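**Home participants wanted: showing everyday tasks with a hand-held gripper**

Penulell is looking for people who will spend part of their week doing ordinary jobs at their own desk or kitchen counter with a hand-held gripper. The recordings go to the Sutow project, which teaches robot arms to pick things up, move them and put them down by copying what a person did. You need no technical background. We have 129 recording places to fill, and most of them are in people's homes.

We want lived-in rooms. Please don't tidy up for us beyond putting away anything private, such as letters, bank cards or photographs of other people.

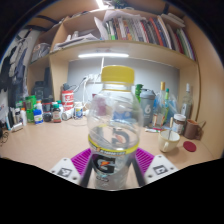
**What you would be doing**

You hold the gripper in one hand and work it with the trigger. A task might be picking up a drink bottle and setting it down further along the desk, or moving a mug out of the way first. Each attempt is short, and you do it again with the bottle in a new spot. After a few you will find your own pace – steady is better than fast.

Sessions last two hours, with a break whenever you want one. We ask for four sessions in all, spread over May. You choose the time of day, and evenings are fine as long as the lights are on.

Some attempts will go wrong. Keep those in and carry on. Emília Šindelář goes through every recording and marks the slips herself, so you don't need to delete anything or keep notes.

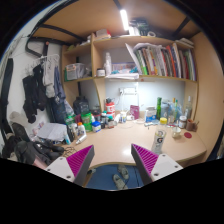
**What you need**

- A desk, table or counter you can use without being interrupted
- Room to stand or sit in front of it and reach most of the surface
- Five or more everyday objects that can be lifted with one hand
- A charged phone to start and stop each session
- To be 18 or over, and able to hold a light tool for a few minutes at a time

Left-handed people are very welcome. If you share a room, we need a short note from the person you share it with, saying they agree to it being recorded.

**Choosing your objects**

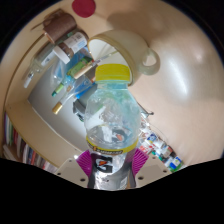 Pick things you already own and use, in different shapes and sizes. Anything made of thin glass, anything sharp and anything hot should stay out of the task. A clear plastic bottle with a screw cap is a good first object: take it round the middle, over the label, with a ribbed pad on either side, and keep it upright. Mugs come next, and they are harder to get right. Small things like pens can wait until your last session. Check that caps are tight before you start.

**Pay and equipment**

You are paid for each finished session, including the ones with a lot of slips in them. Arkside delivers the gripper to your door and collects it at the end. You are not charged for normal wear. If it stops working, ring us and leave it as it is – please don't take the plates off or undo any screws.

There is a short practice call before the first session, also paid.

**How to apply**

Write to Libor Štěpánek at Penulell, Vukadinović Building, second floor, or hand in a note at the front desk there. Tell us which room you would use, what sort of surface it has, which hand you prefer and what times suit you. A line or two on each is enough. We don't need a CV.

Places are filled in the order that notes reach us, and we reply to everyone.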